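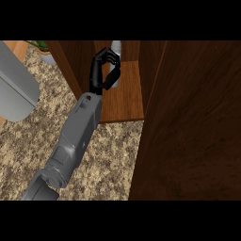

Sound travels through a flat by two routes, and most of the money people spend on quietening a room goes on the wrong one. Airborne sound is speech, radio, a barking dog. Impact sound is a heel, a dropped spoon, a chair leg dragged back from a table. The floor covering deals with the second and does very little for the first. A speckled beige-and-brown carpet like the one in the rendered room at the top of this page would take the edge off footsteps for whoever lives underneath, and would leave the voices in it more or less as loud as before to the people next door.

I have been living with this distinction since May, when the flat below mine changed hands. The new owner, Kevser Kırmızıgül, came up in the second week and asked whether I had recently taken up exercise. I had not. I had taken up the old carpet in the hall and was walking on bare boards in ordinary shoes.

The floor is of the usual kind for a building this age: boards on timber joists, a void with nothing much in it, then lath and plaster. Each joist is fixed to the boards above and the ceiling below, so a footstep goes straight down the timber and the ceiling acts as a large, poor loudspeaker. Filling the void with mineral wool helps with voices. It helps less with footsteps, as the joists still connect the two surfaces.

Before buying anything I wanted some sort of measurement. The proper test uses a tapping machine, a box with small steel hammers which fall on the floor at a set rate, and a calibrated meter in the room below. I had neither. I used a golf ball, dropped from 40 centimetres on to the boards, and my old phone on a tripod in Kevser's hall with a recording app running. The absolute figures from a phone are worthless. Comparisons between one floor covering and another, with the phone, the tripod and the doors all left as they were, are good enough to put samples in order.

The samples were as follows.

Bare boards, as the reference.

A cheap foam underlay of the sort sold for laminate, with an offcut of carpet on top. Clearly quieter on the ball, but the foam had gone flat under the sample by the end of the afternoon, and I would not trust it for a year.

Pisard felt, the heavier grade, same offcut. Very close to the foam on the ball and better on footsteps. It smells of wet dog for a few days.

Rubber crumb on a paper backing, sold as Wuvport. The best of them on both tests. It is also the heaviest, and a roll up four flights of stairs is a job for 2 people. Tuncay Yaman took the other end and has asked not to be told about the bedroom.

A golf ball is a poor stand-in for a foot. It is hard and light and puts most of its energy into the higher frequencies, which any soft layer will deal with. A heel is soft and heavy and produces a low thud, and the thud is what carries. I therefore repeated everything by walking up and down in socks and then in shoes, with Kevser writing a mark out of ten for each pass without knowing which sample was down. Her marks and the recordings agreed on the order, though she put the felt nearer to the rubber than I would have.

The total for the hall came to 500 with the carpet, against a quote of 700 for a thinner carpet on foam, fitted. I laid it myself. Leave a small gap at the walls when cutting the underlay, and butt the joins without overlapping them. The door needed planing afterwards, which I had not allowed for.

The bedroom is next, once I have found out why one joist in there moves.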